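Heltisgate Robotics Laboratory
Safety notice, October. Thread.

1/ The laboratory is publishing this notice on a fault recorded during household task trials with our humanoid platform. There were no injuries. Trials with the right arm above waist height remain suspended until the checks listed below are complete.

2/ The fault occurred in the refrigerator and table task. With the hand raised towards the refrigerator door, the right wrist controller stopped reporting its position for 240 milliseconds. The arm should have held still. It continued on its last command and struck the door before the operator pressed the stop button.

3/ The door was dented and one finger joint on the Brekke hand was found to be out of line. The hand has been removed and returned to the manufacturer for inspection. The refrigerator is still in service.

4/ Our review of the log found that the wrist controller had lost its connection on 2 earlier occasions in the same set of trials. Both interruptions were short, and neither raised an alarm. The alarm limit had been set too high. Responsibility for that setting lies with the laboratory and not with any supplier.

5/ The work area and the task are shown in the next four pictures.

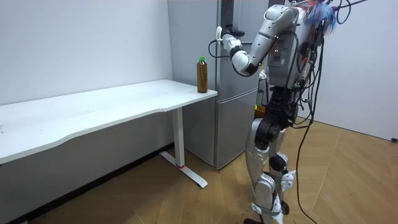
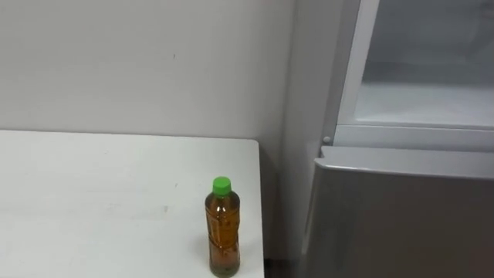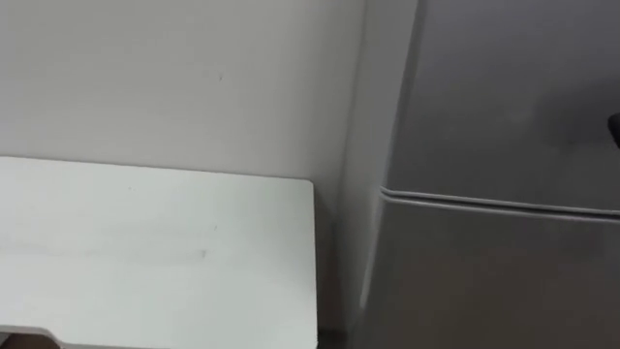
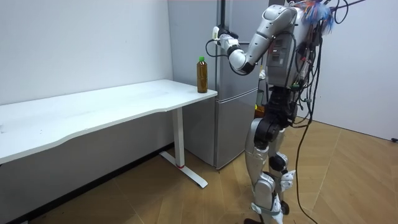 Refrigerator and table task, Heltisgate. First and fourth pictures: side view, arm raised. Second and third: head-height view of the table and the grey unit beside it.

6/ The most likely cause is strain on the wrist cable when the elbow is sharply bent. The cable was fitted with too little slack at the forearm clip. Bench tests reproduced the loss of signal when the cable was pulled by hand. We have not yet reproduced it with the arm moving under its own power, and the finding is provisional.

7/ The following changes are in force from today. The alarm limit has been lowered. Any loss of wrist position now cuts power to the arm motors and applies the brakes. The Zoletti cable set will be replaced on both arms, with a longer run at the wrist and a second clip above the elbow.

8/ Staff are reminded that the marked standing area applies whenever the motors are powered, including during pauses between attempts. Bottles and other task items must be placed or moved only after the operator has confirmed aloud that the arm is off.

9/ Partner sites using the Gistia control software should check their own alarm limit before the next session. The setting is on the joint monitoring page and is not changed by a software update. Sites that are unsure of the correct value should stop work with raised arms and contact us.

10/ The log for the trial is held under reference 1506 and is available to partner sites on request. Written questions should be sent to the safety office, quoting that number. A further post will be added to this thread when the tests with the arm under power have been completed.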